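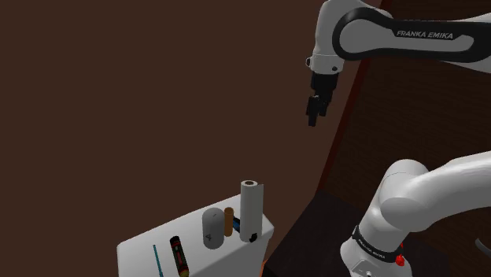

Brazo Franka Emika con la pinza vacía. Imagen generada por ordenador.

Elogio del río lento

2023-10-28

Llevo media vida remando y todavía me encuentro con gente que, cuando le cuento que he pasado cuatro días bajando el Hallero, me pregunta por los rápidos. ¿De qué clase eran? ¿Volcó alguien? Y se les cae un poco la cara cuando contesto que no hay rápidos, que el Hallero es un río ancho, pardo y perezoso que tarda una eternidad en llegar a cualquier parte. Pues bien: quiero defender el agua tranquila, y quiero hacerlo con todo el entusiasmo que normalmente se reserva para las cascadas.

Entiendo la afición al agua brava, que conste. Yo también la tuve, y aún se me acelera el pulso cuando oigo un rápido antes de verlo. Pero de aquellas bajadas recuerdo sobre todo espuma, gritos y la pala del compañero en las costillas. Del Hallero, en cambio, me acuerdo de casi todo: de las garzas que levantan el vuelo con una pereza magnífica y vuelven a posarse dos curvas más abajo (¡para tener que levantarse otra vez cuando llegamos!), del olor a menta pisada en las playas de grava, de una nutria que nos miró un buen rato en Drostanier, justo donde entra el arroyo, y se fue sin prisa ninguna.

El tramo del que hablo tiene 90 kilómetros, desde el puente viejo de Zurnon hasta el embarcadero de Drostanier. Se puede hacer en tres días si uno se empeña. Nosotros lo hicimos en julio, en cuatro, y nos quedamos cortos. El caudal andaba bajo y hubo que arrastrar las canoas en un par de sitios, con el agua por los tobillos, y hasta eso me gustó.

Creo que hemos dejado que el vídeo de tres minutos decida qué ríos merecen la pena. Un salto de seis metros se graba estupendamente; una tarde entera de corriente mansa no se graba de ninguna manera. El resultado se ve en los aparcamientos: en la garganta no cabe una furgoneta más y a 20 kilómetros, aguas abajo, el mismo río corre sin una sola canoa encima. Es una lástima, y además es una lástima con consecuencias. Cuando se habló de cortar el acceso al río por el camino de Zurnon se recogieron 345 firmas en contra. Por la garganta, el año anterior, fueron 3.326. A los tramos que no conoce casi nadie los defiende muy poca gente, y luego nos sorprende encontrarlos cerrados, vallados o llenos de plásticos.

Se me dirá que el agua mansa aburre a los chavales. No lo he visto. He visto a niños de ocho años pasarse una mañana entera con la mano metida en el agua, preguntando qué pez era ese, y este, y aquel de allí. Aprenden a leer una corriente mucho antes que el adulto que solo piensa en no volcar, y cuando por fin les llega su primer rápido lo bajan con una soltura que da gusto (y algo de envidia).

Así que mi propuesta para la próxima temporada es bien sencilla. Id al río que tengáis más cerca, el feo, el de los álamos y el barro. Llevad un chaleco, comida de sobra y un día más del que creáis necesitar. Y si acabáis en el Hallero, parad en la segunda isla después de Zurnon, en la orilla izquierda. Hay sombra hasta las seis y la poza cubre.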